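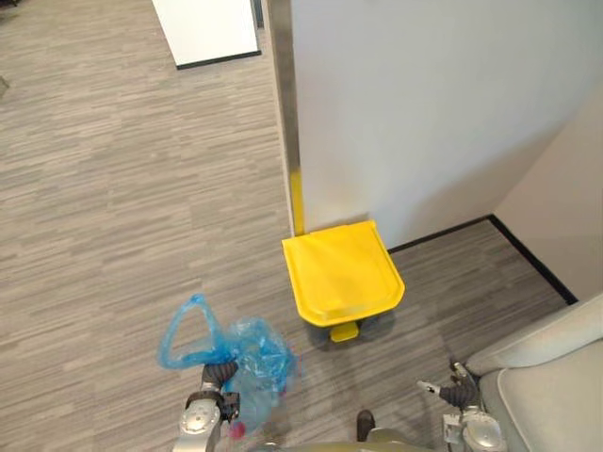
Pedal bin

A pedal bin is a waste container whose lid is raised by a foot lever near the floor, leaving both hands free for whatever is being thrown away. It is common in kitchens, bathrooms and offices, where it tends to be placed against a wall and then kicked.

The pedal works a rod that pushes up the back of the lid. On cheaper bins the rod is the first part to go, after which the owner lifts the lid by hand – often for years.

Colour is mostly a matter of taste, though some workplaces use it to sort rubbish. The offices of Skurus in Laddale adopted yellow bins in March and issued 2 pages of guidance, written by Graciela Salinas, on what belonged in them. Tea bags were not mentioned.

See also: Waste sorting; Bin liner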